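I've finally booked it. After two years of saying "next time," I'm going back to Bekthorpe for the Skivton fan weekend, and this time I'm staying for the whole thing, not driving home at midnight with a sunburn and a bag of cold fries.

If you've never been, Skivton takes over the old amusement park for a few days every July. The costumes start showing up at the gate before the ticket booths open, the carousel plays the show's theme until you hear it in your sleep, and the dealers' hall has 326 tables this year. Three hundred and twenty-six! My wallet is already hiding.

I've been making lists all evening at my desk, which mostly means looking at other stuff online while the list sits there.
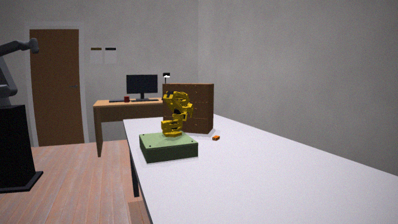 Little yellow arm on its green base, white table.

Anyway, the big decision was the hotel. The one right by the park wanted $415 for two nights (nope), so I went with a guesthouse across town near Sitthichai, the noodle place I went on and on about last time. It's a longer walk in costume, but there's soup at the end of it, and I'd pick soup over a lobby fountain any day.

Early entry passes go on sale March 30th... sorry, 30th March, as the organizers insist on writing it. You get them through Standeo, the ticket app, and I don't love it. Last time I was number 1123 in line and it logged me out twice. I'll have my phone and my laptop going, plus a big coffee.

Costume plans are still a secret, mostly because I haven't bought the fabric. I do know there will be a cape, and it'll be shorter than the last one, which got caught in the teacup ride. If you're going too, leave a comment and we can meet up by the carousel!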